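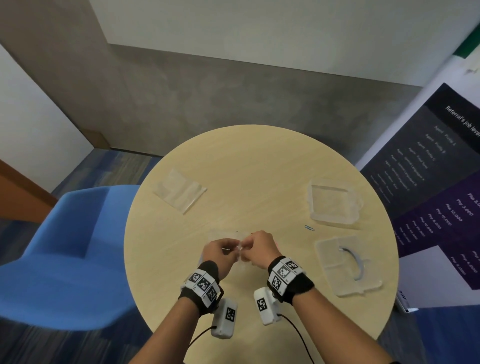 The clear plastic gallery
Posted August 22, 2018

Lidton's new desk supply kits were sold to our office as "see-through storage for a tidier day." I have my doubts. The idea is that you find what you need faster when every bag, tray and sleeve is transparent. I would like to meet the person who tested this on a pale wood table, where a clear sheet lying flat more or less disappears.

We took 20 kits on trial in February, and I've been keeping this page since then for anyone at the Kunov or Vutdale offices who is thinking of ordering. Raphaël Hamel in purchasing likes the kits more than I do, so I have let him have his say where he insisted.

The small pieces
You need fingertips for these, and preferably fingernails. They are divider clips, according to the leaflet. Mine have all gone wherever divider clips go.

The flat sheet
Supposed to go over a page so you can write on it and wipe it off. I have put a coffee cup down on one without knowing it was there. Raphaël says to keep them in the folder. Then what is the folder for?

The bag
Crumples the first time you empty it and never lies flat again. The leaflet calls it reusable. I suppose a crumpled bag can be used again, in the way that any bag can.

The box with the raised walls
The one part I'd pay for. It has a slightly frosted look, so you can find it on the table, and that rather spoils the sales pitch. Paperclips stay in it if somebody puts them in it.

The blue paperclip
Not from Lidton. It cost next to nothing and everyone can see it. I would hold on to it.

The round table
Good for four people and their notes, poor for sorting anything. There's no corner to push the finished pile into, and things drift toward the middle until somebody has to stand up. Fröhlich, who sold us the table, also offered a felt mat with a rim for 47 dollars. We said no. I'm less sure about that now, though I'd still want to see the mat before paying for it.

What it costs
A box of 100 refill sleeves is 135 dollars with delivery. Purchasing tells me this is a fair price. For the same money we could have paper envelopes until I retire, and you can write on an envelope.

Raphaël's reply
"The kits are fine if people put things back. I've used mine every day and lost one clip." He has a desk with a drawer, I'll point out, and he does his sorting on a dark blotter.

If your office already has the kits, try the box by itself for a month and leave the rest wrapped. If you're still deciding, ask Lidton for the tinted version. They told me it was coming soon, and they told me that in February as well.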